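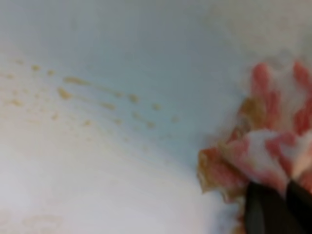
Cleaning Splatter Off White Surfaces

Brown or tan specks show up on anything white, and most of them come off with dish soap and patience. Work on small dried drops before reaching for a spray cleaner.

Soak a cloth in warm water with a little dish soap, wring it out and lay it flat over the spots. Leave it for 11 minutes. Wipe from the outside of the spots toward the middle, and rinse the cloth often. A thick blob may need a second round. If it still holds, push at it with the edge of an old plastic card held nearly flat. Do not use a scouring pad on a glossy finish. The scratches will hold dirt later.

For greasy spots, mix 4 tablespoons of baking soda with enough water to make a paste. Rub it on with a fingertip, wait, and wipe off.

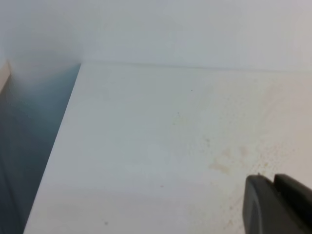
Flat tops and shelves collect more than you would think, especially along the back where they meet the wall. Run a dry brush down that line first so you don't turn the dust into mud. Then wipe toward you and over the front edge with a damp cloth. Painted boards should be dried right away. Water left sitting at a seam can lift the paint.

Kaede Yokoyama wrote in to say she uses a cotton swab dipped in white vinegar for the corners. That is fine on most painted shelves but keep it off marble.

Updated December 27, 2022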